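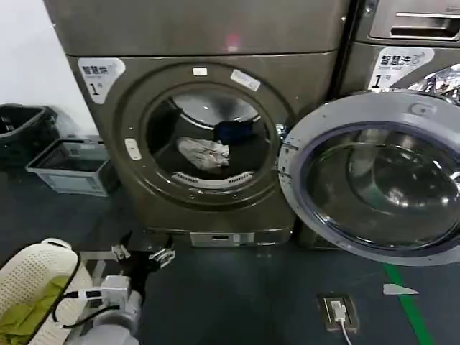 Washer no. 1, laundry room

solderblob
4 October 2020
Picked up a Gukent board to text me when the wash is done. Vibration sensor, coin cell, 22 mm square. It lasted 2 days. The product page says a year, so I assume they meant a year on the shelf.

mhz_maybe
Are you leaving the radio on? Deep sleep, wake on the sensor pin, send, go back to sleep. My Bruvlow has sent 3,000 messages on one battery.

solderblob
It is in deep sleep. Or it tells me it is.

patchcable
Power LED. Gukent wires it straight to the rail. Scrape it off and enjoy the darkness.

mhz_maybe
An LED won't kill a coin cell in two days. I'd look at the regulator.

patchcable
It will if it's as bright as mine. I read by it.

ninevolt_nan
Coin cells hate wifi bursts anyway. Get a Palomino with the AAA holder and be done - ugly, but it works.

mhz_maybe
The Palomino is a brick. Might as well tape a phone to the washer.

solderblob
Scraped the LED. Also scraped something next to the LED. Does Flesport still ship for under 30 bucks?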